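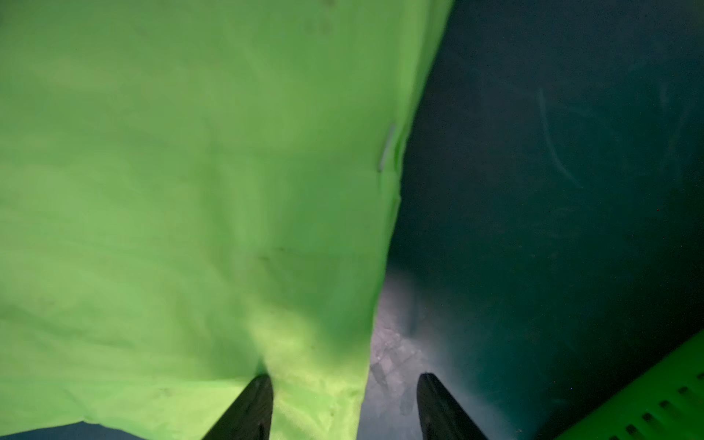 From: Lucie Morin
To: Rovano owners list
Date: 2019-04-19
Subject: Re: Heater blows cold on left side only

Hello all,

On the question of the heater, I had the same problem on my wagon last winter and I want to share what I did, because the answer in the workshop manual was not complete.

Asfaw wrote:
> My Rovano is the diesel with the two-zone climate control. The right side
> is warm after a few minutes, but the left side stays cold, also when I
> put both sides on maximum. Coolant level is correct and there is no leak
> that I can find. The garage wants to remove the dashboard and they ask
> 1,000 for this. Before I say yes, is there something I can check
> myself? The car has had the same coolant from the first owner, I think.
> Also, did anybody try the flap motors from Polgate?

Please do not let them remove the dashboard yet. On this model there are two things that give exactly this symptom, and for both of them the dashboard can stay in its place.

First is the flap motor on the left side. You can reach it from the driver's footwell. Take away the lower cover (two screws and one clip, the clip breaks easily when it is cold) and you will see the motor behind the pedal bracket. Ask another person to turn the left temperature knob from cold to hot while you watch the small arm. If the arm moves the full way, the motor is good. If it moves a little and comes back, the gear inside is worn. In my car it moved well, so I lost one afternoon on this, but it cost nothing.

Second is the heater core. When the coolant is old, one part of the core becomes blocked, and it is usually the part which is farther from the inlet. Warm up the engine until the gauge is in the middle, then feel the two hoses at the firewall. Be careful, they can burn you. Both should be hot. Mine had one hot and one almost cold, so the water did not pass well.

I flushed the core in both directions with a garden hose at low pressure. I repeat, low pressure – the core is thin aluminum and it is not made for the full force of the tap. The engine must be cold when you open the hoses. A lot of brown water came out. I continued until it was clear, then filled with new coolant of the type written in the owner's book and bled the air with the screw near the thermostat housing. Please do not forget the bleeding, or you will have cold air on both sides and think you made it worse.

The left side has been warm from that day. My car had 234 thousand kilometers then.

For the Polgate motor I can't give an opinion. I have seen it for 29 and the original for 70, but the connector looked different in the photo, so compare the pins before you order. Maybe somebody from the Zerkamen group has fitted one?

Write to us which hose is cold, if one is.

Best regards,
Lucie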